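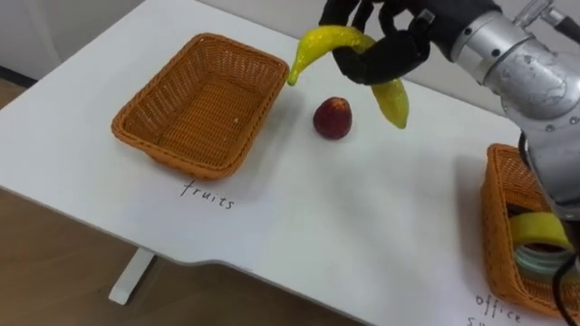

How to Run the Two-Basket Sorting Test
Posted 08/10/2018 by Quentin Gaillard

These steps cover the sorting test we use at Nultham to check whether a policy trained with the Delaunay method can read a label and act on it. You need a working arm and hand, a head camera, and a trained checkpoint. Ours was trained on 2939 demonstrations, none of them with written labels on the table.

Set up the table

1. Clear the table and wipe off any old marker. Leftover pen strokes can be read as part of a label.

2. Put one basket on each side. Use two of the same kind, so the policy can't tell them apart by color or shape.

3. Write the labels by hand on the tabletop, just below each basket. We write "fruits" on the left and "office supplies" on the right, in lowercase with a thin dark pen. Don't print them. Handwriting is part of the test.

4. Place the items between the baskets with open space on all sides. We start with a red fruit, a banana, a roll of clear tape and a stapler.
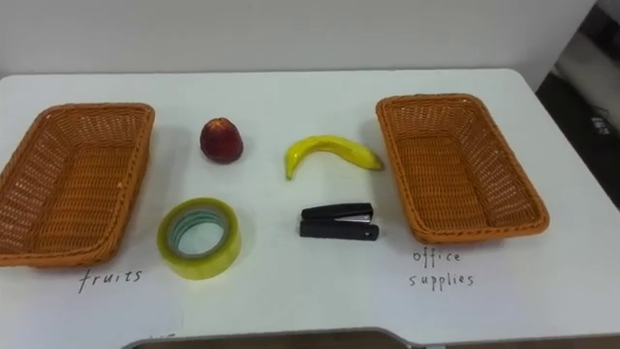 5. Check the camera view before you start. Both labels have to be readable from the head camera with the arm out of the way.

Run a trial

Load the checkpoint in Zosa and send the instruction "sort the items." Don't name the baskets or the items. The policy picks its own order, and it is fine if the order changes between trials.

Stop the trial when the table is clear or after 5 minutes. If an item is dropped on the table, let the policy try again. If it lands on the floor, mark it as a miss and carry on with the rest.

Score it

Score each item on its own -- one point for the right basket, zero for anything else. Log grasp failures in a separate column. An early version of our sheet mixed the two, and we had to go back through 33 trials by hand to pull them apart.

Swap the labels

After the first block, wipe the table and write the labels the other way around. Leave the baskets alone. A policy that has only learned "banana goes left" will fail here. Our full set was 126 trials, split evenly between the two layouts.

The score sheet and the Zosa config are in the Arkach folder, under "sorting." Rename your copy before you edit it.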